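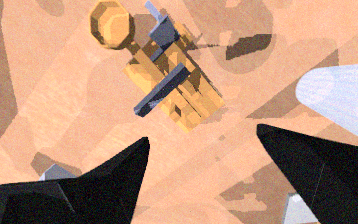
Progress Report to the Plovidora Fund
Project: Good Practice for Simulated Manipulation Trials
Prepared by Brândușa Gavrilă, Oprea Institute
Mon 24 June

Work during this period centered on the second draft of the good practice rules for testing robot grippers in simulation. The draft now contains 30 rules, of which 13 are new. The remainder were carried over from the first draft with changes in wording.

The new rules deal mainly with how a trial is set up and recorded. Each trial must state the starting position of every part on the tabletop, the surface pattern in use, and the direction of the light. Surface patterns and shadows are to be varied between trials, and the settings must be saved with the results. A trial stopped by the operator is to be recorded as stopped and may not be removed from the totals.

The draft was applied to 189 trials run at Oprea and at our partner, Kalen. The two sites agreed on the outcome in most cases. Disagreement was concentrated in Rule 9, which defines a completed grasp. Kalen counted a part as grasped once both fingers had closed on it, while Oprea required that it also be lifted clear of the surface. The rule has been rewritten to require the lift, and the affected trials will be scored again.

Storage of trial records has moved to the Zornard archive. Over 700 older records remain in the previous format. Their conversion is behind schedule, as many lack the version number of the simulator. We propose to keep these records for reference and to leave them out of any published comparison. The Fund's agreement to this is requested.

Spending is within the approved budget. No change to staffing is planned.

In July the revised Rule 9 will be tested at both sites, and the full draft will be sent to outside reviewers. A section on physical grippers has been outlined but will not be circulated until the reviewers' comments have been received.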